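Home / Food / At the Table

The Fruit Bowl Goes Last

When I was a kid, dessert at my grandmother's house was fruit, and I felt cheated every single time. My friends got pudding. I got a peach and a paper towel.

I've come around, obviously (I'm writing a whole piece on it). It took a dinner last December at Pacita Fajardo's place to get me there. Pacita taught me most of what I know about feeding a crowd, and after a huge meal she cleared everything, wiped the table, and put out fruit and a few small knives. Then she sat down. We stayed another two hours! People who'd sworn they couldn't eat another bite were peeling things and handing pieces across to whoever was next to them.

Cake doesn't do that. You eat your slice, you say it's great, you look for your coat. Peeling an orange keeps your hands busy, and I think people talk more easily when they've got something to do with their hands. My best conversation with my father-in-law happened over a bag of tangerines. 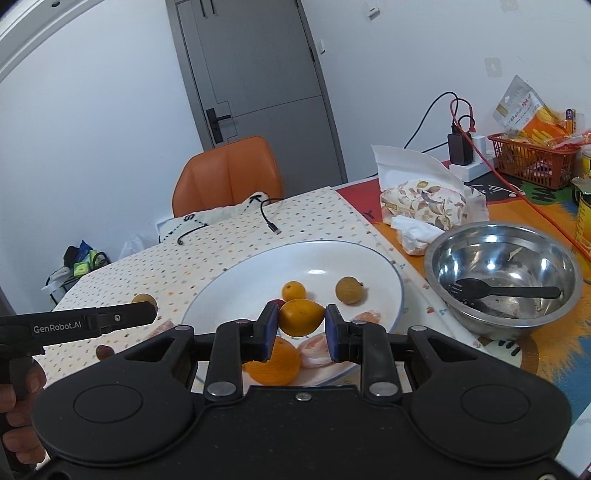
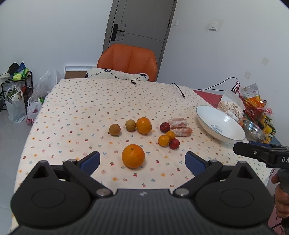 So now I do it at home, and I've picked up some opinions along the way. Buy the fruit three days early if you can. My grocery store sells everything hard as a doorknob, and a paper bag on top of the fridge fixes most of it. Ulises Quiroga, who sold me produce for years at the Nogueira market, taught me to smell the stem end and ignore the color. He also told me to quit squeezing things, in front of a line of people, and I've never squeezed a mango since.

Take it out of the fridge before you serve dinner. Cold fruit tastes like nearly nothing. And please don't cut it all up ahead of time! I know a platter of neat wedges looks generous, but it's dry by the time anyone reaches for it, and you've done all the fun part by yourself in the kitchen.

My sister-in-law Kátia Bastos thinks I'm being cheap. She brings a cheesecake whenever I host, just in case, and fine, I eat the cheesecake. But she peeled two oranges at my table last month while telling us the long version of how she quit her job, and she was still there at midnight, asking if I had any more.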